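Fusedell Handling Lab
Gripper Comparison Checklist, Simulated Cell
Revision 8
Completed by: Chia-jung Cheng
Reviewed by: Ingrid Pennington
Date: 1 January 2022

14 shares | 2 comments

Scope: Tokarz two-finger gripper against the Ketari gripper, same arm model, same controller settings. Use this sheet before any comparison run is entered in the log. Mark each line OK, Fix or N/A. Comments go under the line they belong to.

Section A. Before loading

A1. Controller build matches the one on the run card. OK
A2. Joint limits loaded from the arm file and not typed in by hand. OK
A3. Speed cap set to 22 percent for first approach. Fix
Comment: Cap was still at 100 from the October runs. Reset and saved. Please check this line every time the Ketari profile has been open, as it brings its own speed setting with it.
A4. Stop command tested from the keyboard and from the panel. OK
A5. Log folder is empty and named for the gripper under test. OK

Section B. Gripper model

B1. Collision shapes turned on for both fingers and the center body. OK
B2. Fingers open and close through full travel with nothing in between. OK
Comment: Tokarz is smooth the whole way. Ketari hesitates near closed. Same thing on three tries, so it goes in as a finding and the run is allowed.
B3. Grip force limit entered for the object class. OK
Comment: Decorative objects use the low limit. Do not copy the value from the block tests.
B4. Finger pad friction is the same for both grippers. Fix
Comment: The two files had different values. Changed Ketari to match. Any result from before this change should not be put side by side with a new one.
B5. Mount offset agrees with the drawing. OK

Section C. Camera and view

C1. Wrist camera shows both sides of the gripper. OK
C2. Shadows on. OK
Comment: Shadow edges are jagged at this setting. Esa, our pose estimator, was trained with the same setting, so leave it alone until the comparison is finished. If it has to change, change it for both grippers and start over.
C3. Object can be told apart from what is behind it. OK with comment
Comment: See the view below. The scroll is fine against the pale wood grain. The lower part is harder, with the golden-brown material close under the cup. 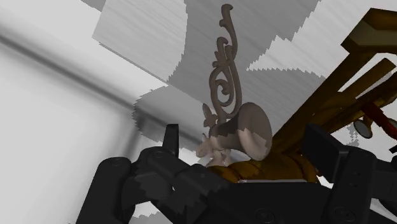 Source: Fusedell Handling Lab, simulator render. Reuse with credit.

C4. Open spaces in the object are kept open in the collision model. Fix
Comment: The long loop in the scroll has background showing through it, but the collision file treats the upper part as one solid shape. A finger would stop early there. Split the mesh before the contact runs. Chia-jung to do.
C5. Nearby parts listed on the run card. Fix
Comment: The brown beam on the right was missing from the card. In this view the right finger pad overlaps its lower end. I can't tell the clearance from one view, so get the distance from the simulator and write it down. The dark red rod and the small round piece near it should be listed too.

Section D. Run and record

D1. Approach path is the same for both grippers. OK
D2. Contact force logged for each finger separately. OK
D3. Failed grasps kept in the log. OK
Comment: Keep them even if the cause is known. Write the cause in the notes column.
D4. Scene reset between attempts. OK
D5. Second person has read the run card. OK

Result: Hold. Contact runs may start when C4 and C5 are closed. A3 and B4 were closed during the check.

Reviewer note (I. Pennington): Agree with hold. On C4, send me the split mesh before it goes into the shared folder. I would also like the Ketari hesitation in B2 repeated at the lower speed.

Comments (2)

Chia-jung Cheng: Mesh is split, two pieces for the loop and one for the cup. Sent.

Ingrid Pennington: Received. C4 can be closed. Still waiting on the beam distance for C5.

Recent items
Ketari Gripper: Closing Travel Notes
Run Card Template, Simulated Cell
Esa Pose Check, Decorative Objects
Changing Finger Pads on the Tokarz

Contact the lab | © Fusedell Handling Lab | Back to top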